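We use cookies to remember your settings. By continuing to browse you accept our use of cookies. Accept | Manage

July
By Olanrewaju Ezeani

# Minard Laundry Set: data card

The Minard Laundry Set is a collection of stills and hand-written notes on getting washing in and out of front loaders. I took over the card from Adebayo Anozie, who built the first release. I've kept his numbers where I could reproduce them and dropped them where I couldn't.

## What's in it

- 1,570 stills
- 339 notes, one per load
- 3 rooms, called Ladov, Padilla and Tridance in the file listing

The old card called this "a full picture of home laundry." I doubt that. It is a pile of stills of washing machines, mostly at the moment when the door is open and something is going in or coming out. Sorting, hanging out and folding are barely covered. If you want to know how people deal with a week's washing, look elsewhere.

## Items

Each item gets a plain name: cloth, towel, sock, shirt. Earlier labels went further and guessed at fabric. I have removed "cotton" and "microfibre" everywhere, as I can't see how anyone told them apart in a still. Colour is kept, with the warning that it shifts a good deal inside a drum.
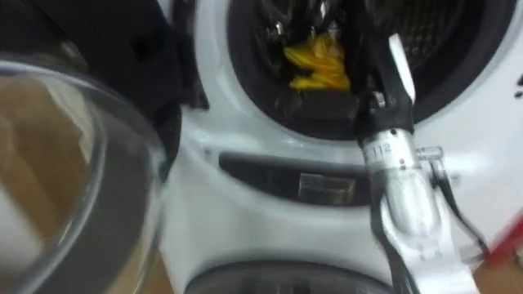
Yellow cloth low in the drum, door open. Labelled "cloth, yellow, one bundle".

The dark folds further left in the same drum are labelled "unknown". Adebayo had them as a second item. They might be fabric, or they might be the lifter, and I'm not willing to put a garment in the count on the strength of a shadow. There were 158 labels of this sort across the set. All of them now read "unknown", and people who want the old guesses can find them in the notes folder.

## Drum state

Three values: empty, part, full. I have little faith in "full". One labeller's full is another's half, and a bulky towel makes any drum look stuffed. "Part" is safer. Please don't use this field to work out load weight. It was never weighed.

The wet/dry field is gone. It came from the notes, the notes were often written up the next morning, and a bunched cloth looks much the same either way.

## Position of the item
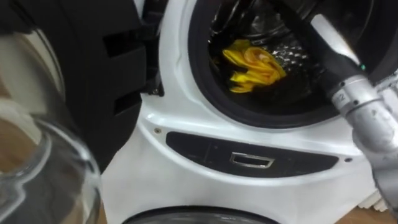
Page last changed: July, 4:10 pm

Position is given as seen from the front of the machine, so the yellow cloth here is "lower left, against wall". That much I trust. The previous card also had a "reachability" score from one to five, which seems to have been one person's opinion on one afternoon. Dropped.

Glare is a nuisance throughout. The perforated metal at the back catches the light, and some early labels marked the bright dots as buttons or coins. I've fixed the ones I found.

## Machines

Don't treat the machines as typical. The one in the stills on this card has two drums, one above the other, and most laundries I know have nothing like it. Results for the upper opening may not carry over to a machine that sits under a bench.

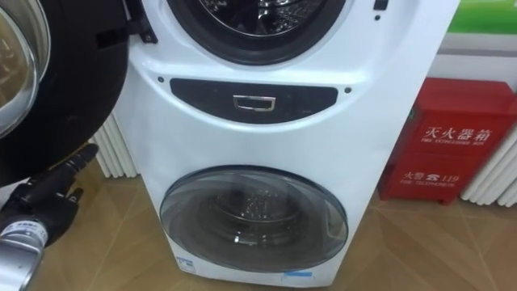
## Doors and fittings

Upper and lower doors are labelled apart. "Open" means swung clear of the drum opening, as with the upper door in the still before this heading. There is no "ajar" value, though there ought to be.

The dark panel between the two drums is labelled "panel" and the chrome-trimmed part in the middle of it "handle". I can't read any text or digits on the panel, so program and temperature are left blank. Please don't fill them in from a manual.

## Known problems

- Motion blur in a fair share of the close stills. Edges of cloth are soft, so outlines are approximate.
- The yellow cloth turns up often. Anything that does well on this set may simply be good at finding yellow.
- Notes for Padilla use "tea towel" and "cloth" for the same item.
- Tridance has hardly any stills of the lower door open.

Corrections are welcome, with the still number. Claims that the set "works fine" without one will be ignored.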